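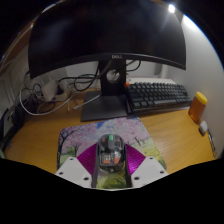 図3-1 席のモニターとスタンド（画面オフ）

3. 席の端末にZandumを入れる

この章は受付・倉庫・経理、どの席でも共通。サーバー側（第2章）が終わっていること。終わってない場合は先にそっち。途中で戻ると台帳の紐付けからやり直しになります。
所要時間は約20分。回線が遅い拠点はもう少し。

3.1 始める前に用意するもの

・Zandumのインストール用USB、または社内共有の「配布」フォルダへのアクセス
・席番号（座席表の右肩の番号。内線番号ではない）
・初回パスワード。管理者から紙で渡されます。メールでは送りません
・プリンターを使う席は、プリンターの名前
・管理者権限のあるアカウント。なければNorbert Kocsisに声をかけて入れてもらう

注意：旧版のZadmont台帳が入ったままの端末には上書きしないこと。先に3.6の「旧版の削除」をやる。順番が逆だと得意先コードが二重に登録されます。

3.2 配線と電源の確認

1. 端末本体の電源が切れていることを確認。
2. モニターのケーブルを本体側とモニター側、両方とも奥まで差す。半差しだと映ったり映らなかったりで、原因探しに時間をとられる。
3. ケーブル穴のあるスタンドなら、線は穴に通してから後ろへ。穴がない場合は背面で軽くまとめる。結束バンドは締めすぎない。
4. LANケーブルを壁の差込口へ。無線では初期設定ができません。設定後は無線でも可。
5. モニター、本体の順に電源を入れる。

メモ：画面が真っ黒のままなら、モニター側の入力切替を確認。問い合わせの大半がこれ。入力が「自動」になっていても切り替わらないことあり。手動で選ぶ。

注意：電源タップは壁から直接。タップにタップをつながない。経理の席で一度ブレーカーが落ちてます。

3.3 インストール

1. 管理者アカウントでサインイン。
2. 「配布」フォルダ→「Zandum」→「席用」を開く。「サーバー用」も並んでいるので間違えないように。
3. 中の「setup」をダブルクリック。
4. 警告が出たら発行元を確認。Zadmontになっていれば「はい」。違う名前なら中止して連絡。
5. 保存先は変えない。変えると更新が届きません。
6. 「この席の役割」を選ぶ。受付、倉庫、経理のいずれか。あとから変更できるが、画面の並びは初期状態に戻る。
7. 進行バーが最後まで行くのを待つ。途中で止まって見えることがあるけど、10分は触らずに待ってください。
8. 「完了」が出たら再起動。

注意：進行中に本体の電源を切らない。切ってしまったら、再起動してから3.6の手順でいったん全部削除、3.3の最初から。途中からの再開はできません。

3.4 サーバーにつなぐ

1. デスクトップのZandumを開く。今度は普段のアカウントで。
2. 接続先に Olmedo と入力。先頭だけ大文字、あとは小文字。全角だと通りません。
3. ポート番号は3000。最初から入っているはず。空欄なら入力する。
4. 席番号を入れる。
5. 「接続テスト」を押す。
6. 緑の丸が出たら「保存」。

赤い丸のとき：
・接続先のつづり。oが0になっていないか
・LANケーブル。差し直す
・サーバー側が更新中でないか。毎朝の更新中はつながりません。少し待って再テスト

黄色い丸のとき：
・つながっているが席番号が重複。座席表を確認。前の人の登録が残っている場合は管理画面で解除してもらう

メモ：灰色のまま変わらない場合は、セキュリティソフトが止めている可能性が高いです。自分で例外設定をしないで、Norbertまで。

3.5 初回サインインと画面の調整

1. 初回パスワードでサインイン。
2. すぐに新しいパスワードを求められる。英字と数字を混ぜる。前の台帳と同じものは使えない。
3. 初回パスワードの紙はシュレッダーへ。引き出しに入れっぱなしにしない。
4. 「表示」→「文字の大きさ」を選ぶ。受付は「大」推奨。お客さんと一緒に画面を見るため。
5. 「表示」→「画面の幅に合わせる」にチェック。横に広いモニターだと、外したままでは明細の右側が余白だらけになる。
6. モニターの明るさは本体ボタンで調整。出荷時のままだとたいてい明るすぎ。
7. 窓の映り込みが気になる席は、モニターの向きを少し変える。動かすときは両手で。ケーブルに余裕があるのを見てから。
8. 離席ロックを設定。「環境」→「離席」で2分を選択。これは全席共通、長くしないこと。

メモ：文字の大きさを変えると帳票プレビューも一緒に大きくなるけれど、印刷結果は変わりません。

3.6 旧版の削除（必要な席だけ）

旧版が入っているかどうかは、スタートメニューに青い帳面のアイコンがあるかで判断。なければこの節は飛ばす。

1. 旧版を開いて「未送信」が空か確認。残っていたら必ず先に送信。ここで消すと戻せません。
2. 旧版を閉じる。
3. 付属の掃除ツールAseoを起動。「配布」フォルダの「道具」の中。
4. 「旧版のみ」を選択。「すべて」は選ばない（3.3の途中で失敗した席だけ「すべて」）。
5. 「実行」。黒い小窓が開いて文字が流れるが、そのまま。
6. 小窓が勝手に閉じたら再起動。

注意：Aseoは「ドキュメント」内の「Zadmont」フォルダも消します。見積書をそこに保存していた人は事前に別の場所へコピーしておくこと。毎回だれかが消してます。

3.7 プリンターの登録

1. Zandumの「環境」→「印刷」を開く。
2. 一覧から自分の席のプリンターを選ぶ。名前は本体のラベルのとおり。
3. 用紙を指定。納品書と請求書で給紙トレイが違う席は、帳票ごとに設定ししてください。
4. 「試し刷り」を押す。
5. 罫線がずれるときは「余白」→「標準に戻す」。それでもずれるなら用紙の種類を見直し。

メモ：倉庫のラベルプリンターは別扱い。第5章へ。

3.8 終わったら

・座席表の「新」の欄に丸をつける
・管理者アカウントからサインアウト。忘れがち
・USBを使った場合は経理の棚へ戻す
・旧版の紙マニュアルは回収箱。混ざると困るので手元に残さない

設定後はじめての朝は、起動に普段より時間がかかります。得意先一覧を読み込んでいるだけなので再起動しないで待つこと。

3.9 よくある症状

症状：サインイン画面で止まる
対処：Caps Lockを確認。次にLANケーブル。だめなら再起動。

症状：得意先が一件も出ない
対処：右上の「拠点」が空欄になっていないか。自分の拠点を選び直す。

症状：日付が一つ前の日になる
対処：端末の時計を確認。Zandum側では直せません。電池切れの古い端末に多い。

症状：文字が□になる
対処：「環境」→「書体」→「標準」。直らなければ3.3の5を確認、保存先を変えていないか。

症状：モニターがときどき消える
対処：ケーブルの差し直し。両側とも。離席ロックの暗転と間違えている場合もあるので、まずマウスを動かしてみる。

症状：保存ボタンが押せない
対処：必須項目の空欄。黄色の枠がついている欄を埋める。枠が見えない人は下にスクロール。

3.10 連絡先と改訂

端末・配線・権限：Norbert Kocsis
台帳の中身、得意先コード、この手引きの間違い：Halvard Ekström

連絡するときは席番号と、画面に出ている文言をそのまま書いてください。「動かない」だけだと返事が遅くなります。画面の写しがあればなお良し。

改訂メモ：2月の版で3.6を追加。離席ロックの時間も変更。前の版を印刷して持っている人は差し替えをお願いしす。

次は第4章「日々の入力」へ。倉庫の席は先に第5章。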